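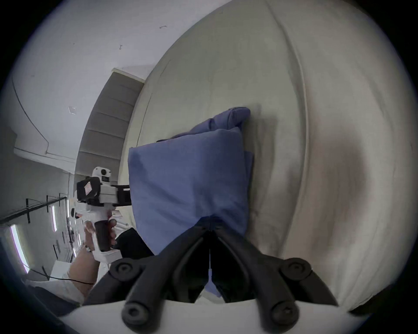
Ollosley House – Residents' Lounge Group
Minutes of the March meeting, 10.30 am

Present: Dagmar Hrnčiar (chair), Issa Tannous, Rawan Hijazi, Carla Chamoun (minutes)
Apologies: Myrto Chrysikopoulos

1. Minutes of last meeting
Agreed, with one correction: the lounge budget is 254 pounds, not 245.

2. Soft furnishings
2.1 RH reported on the blue cushions and matching cloths. Covers may be washed at 40 degrees, inner pads may not. Cloths to be folded and placed with the cushions after each use – not left on the floor or over the heater.
2.2 IT asked whether the cream upholstery should be cleaned by an outside firm. Awwad have quoted 64 pounds for the seating, excluding the footstool. DH preferred to try the upholstery cleaner already in the cupboard on a hidden part first. Agreed.
2.3 Spare covers: RH to check whether the same blue is still sold. If not, plain grey to be priced.
Action: IT (2.2), RH (2.3)

3. Blinds
Slats to be dusted monthly with a dry cloth. No sprays. CC to add this to the cleaning sheet.
Action: CC

4. Storage
The tall cupboard is full. Agreed to keep four spare pads and pass the rest to the Plodus Road hall. DH to ask MC for the cupboard key.
Action: DH

5. Any other business
IT asked for the lounge door closer to be adjusted. Job reference 2747, still open.

Meeting closed 11.15 am. Next meeting in the lounge, same time, date to be sent round by CC.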